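Mirkora brown kraft table paper

Mirkora is a plain brown kraft paper on a roll, made for covering work tables. It protects the top from marks, glue and lint, and it gives you a clean surface to lay out, fold and pack clothing on. When it gets creased or dirty, pull off the old sheet and put down a new one.

The paper is uncoated on both sides. You can write on it with pencil, chalk or marker, and painter's tape sticks to it well enough to stay put through a working day. Fabric slides on it a little, about as much as on a bare wood top, so a shirt can be turned without bunching up. It is not waterproof. If you steam garments on the table, use a cloth pad on top of the paper.

Many customers mark the sheet into a grid before they start. Run the tape in one direction first, press it flat, then cross it the other way. The squares help when you fold to a set size or want each piece to start in the same spot.
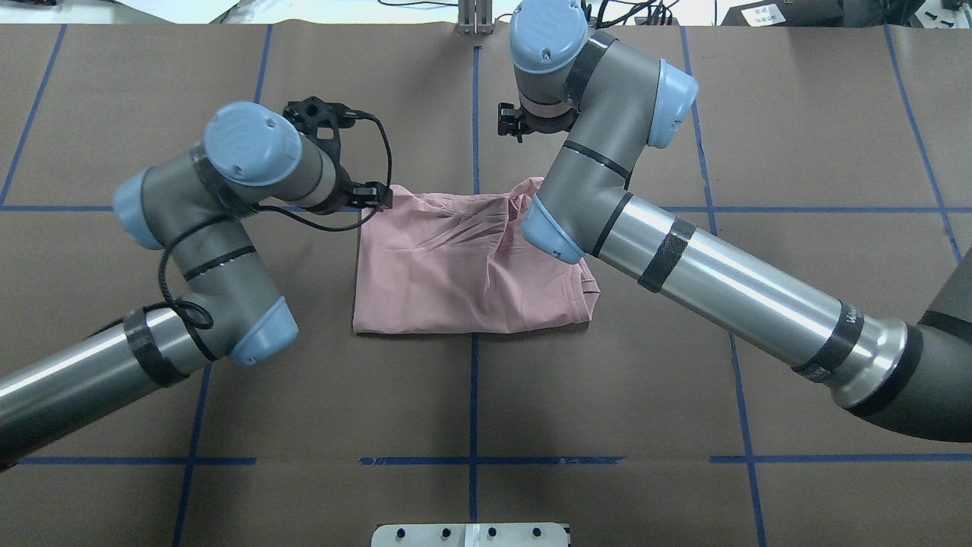 Kraft paper with a grid of blue painter's tape, with a pink garment folded on top.

Sizes and weights

Standard roll: 24 inches wide, 200 feet long
Wide roll: 55 inches wide, 200 feet long
Extra wide roll: 66 inches wide, 200 feet long
Color: natural brown
Core: cardboard

All three widths come in the same weight. The wide roll suits most cutting and folding tables with one sheet. On a deeper table, lay two standard sheets side by side with a small overlap and tape the seam on the underside.

Putting it down

Wipe the table and let it dry. Unroll the paper with the outside of the roll facing down, so the curl presses the ends against the table. Leave a hand's width over each end, fold it under and tape it to the bottom of the top. Don't stretch the sheet too tight - it shrinks slightly in a dry room and can tear at the corners.

Dispenser

The Strebel bench dispenser fits the standard roll only. For the wider rolls, use the Giltov floor stand, sold separately. Both have a straight tear bar. Replacement bars are listed under spare parts.

Ordering

Rolls ship from our Drerwood warehouse, wrapped singly. The extra wide roll ships as oversize freight and can't be combined with small parcels. Unopened rolls can be returned; cut lengths can't. For samples or a price on full pallets, write to Gertraud Zürcher in the order office and include the width you need.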